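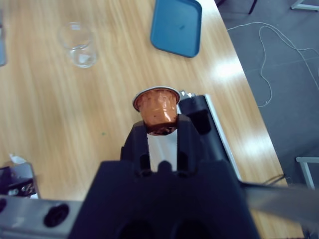
Orport Forums > Coffee & Kitchen > Capsules: what do you do with yours?

beanpole_3808
14 August 2026
OK so I have a wooden table that doubles as my coffee spot and I am losing the battle with capsules. They come in a sleeve, the sleeve rips, and then they roll. They always roll! I bought a box of 100 from Karaki because the price was good and now I have no idea where to put them. Drawer? Bowl? One of those spinning towers? I would also love to hear what people do about the wood, as mine is light and unfinished-looking and every drip shows.

mugshelf
Tray. Get a plastic tray with a raised lip and never think about it again. Mine is blue, it was cheap, and it lives next to the drinking glasses. Capsules go in foil side down so they sit on the wide end and stay put. If you lay them on their sides they will find the floor.

Sandov_fan
Foil side down is how you get little dents in the foil. I keep mine in a drawer, narrow end down, in an egg carton I cut to fit. Looks silly, works great.

mugshelf
Dents in the foil never hurt anything. The machine pokes holes in it anyway!

Sandov_fan
It does on yours. On my Sandov a dented lid leaks around the rim and I get half a cup of brown water plus a puddle. I went through a whole sleeve like that in January before I figured it out.

kettle2682
Going to be the grump here and say skip the tower. I had the Zatedik one, the tall kind that spins. It takes up a lot of table for something that holds so few, and the copper-colored ones and the dark brown ones look the same in the back row when you're half awake. I gave it to my sister.

beanpole_3808
Ha, the orange-copper ones are the ones I drink most, so I'd be digging for them all day. I'm leaning tray.

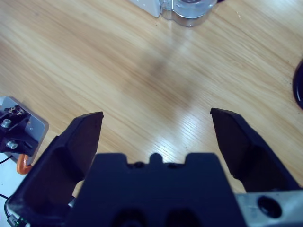
Bare wood in the middle, grain running on the diagonal. Plenty of space for a tray, I think?

mugshelf
Oh that's loads of room. Nice color on that wood too, kind of honey. Put the tray along the back and you still have your whole front half for a cup and a plate.

oat_and_about
Pretty wood! Please put a coat of oil on it if it hasn't got one. I left a ring on mine the first week and sanding it out took most of a morning — and I still see it when the sun comes in low.

kettle2682
I'd go with hard wax over oil. Oil needs redoing all the time and coffee gets through it.

oat_and_about
Once a year for me, hardly all the time. Wax went white under a hot mug when I tried it.

kettle2682
Then it was soft wax. Different stuff.

beanpole_3808
I'll try one of them on the underside first and see. Does anybody save the empties, by the way? I've been rinsing mine and the grounds go everywhere.

Sandov_fan
Let them dry out for a day before you empty them. The grounds drop out in one plug if you push from the bottom with your thumb. Wet ones are a mess.

user3589
Or freeze them. I keep a bag in the freezer door and do the lot once a month.

mugshelf
In the freezer, next to the peas? No thank you.

user3589
The peas haven't complained.

beanpole_3808
Ordering a tray tonight, the medium size. Will report back on the oil.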